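Using a shared kitchen at Beddale House: frequently asked questions

Search this site Enter keywords Go

Last updated: September

Print this page | E-mail this page

Who are these answers for?

Anyone renting a room in Beddale House, and anyone thinking of applying. Each floor shares one kitchen. The rules are the same on every floor, although the cupboards are laid out differently.

How many people use each kitchen?

Up to 10. The building has 16 kitchens in all. If you would like a smaller group, ask Analyn Baluyot in the lettings office about Nundholm, our other house, where the floors are shorter. There is usually a waiting list.

Do I need to bring my own pans and plates?

You need your own plates, bowls, mugs and cutlery. Pans are shared, along with baking trays, chopping boards and a colander. If you bring a good knife or a non-stick pan that you care about, keep it in your room or in your own cupboard.

What am I allowed to plug in?

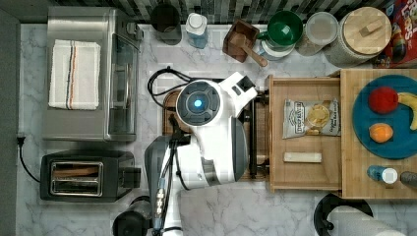 Small appliances for the kitchen have to be tested before they are used. Take yours to Rommel Mercado in the ground floor office and he will put a dated sticker on it, usually the same afternoon. Appliances without a sticker will be unplugged and left in the office for you to collect. Deep fat fryers and portable hobs are not allowed at all. Toasters and toaster ovens are fine. Please don't use the top of the oven as a place for tea towels, as with the striped one on the left. Hang them on the rail by the sink. Cords should be kept away from the hob and the sink, and extension leads should not be used on the worktop.

Can I cook in my room?

No. Kettles are allowed in rooms, but nothing else that heats food. This is a condition of the building's insurance.

The smoke alarm goes off when I make toast. What should I do?

Open the window, switch on the extractor and shut the kitchen door to the corridor. Turn the toaster down next time. If the alarm doesn't stop within a few minutes the whole building alarm will sound, and everyone must then go out to the car park, even if you know the cause. Please do not cover the detector. There is a charge of £200 for doing so, and it has been applied twice.

Crumbs are the usual trouble. 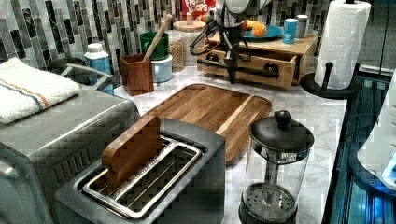
Unplug the toaster, let it cool and empty the tray into the bin once a week. Never put a knife or fork into the slots – if something is stuck, unplug it first and turn the toaster upside down over the sink when it is cold.

Who does the cleaning?

Residents wash up and wipe down after themselves. The cleaners do the floors, bins and hobs on weekday mornings, and will not wash dishes. Anything left in the sink overnight goes into the grey crate under the window. Crates are emptied at the end of each month, and whatever is still in them goes to the charity shop in Budham.

Where does my food go?

You have one fridge shelf, one freezer drawer and one cupboard, all marked with your room number. Label anything you keep in the door.

Something is broken. How do I report it?

Ring extension 1455 between 8am and 6pm, or use the repairs book at reception. Say which floor you are on. For a gas smell or a water leak at night, ring the duty manager on the number inside the front door – don't leave a note. Repairs to fridges and ovens are done by Manalo, who normally come within two working days.

Someone keeps taking my food. Can you help?

Speak to Lorna Talavera, the residents' manager. She can move your shelf or talk to the whole floor. She can't search rooms.

Print this page | E-mail this page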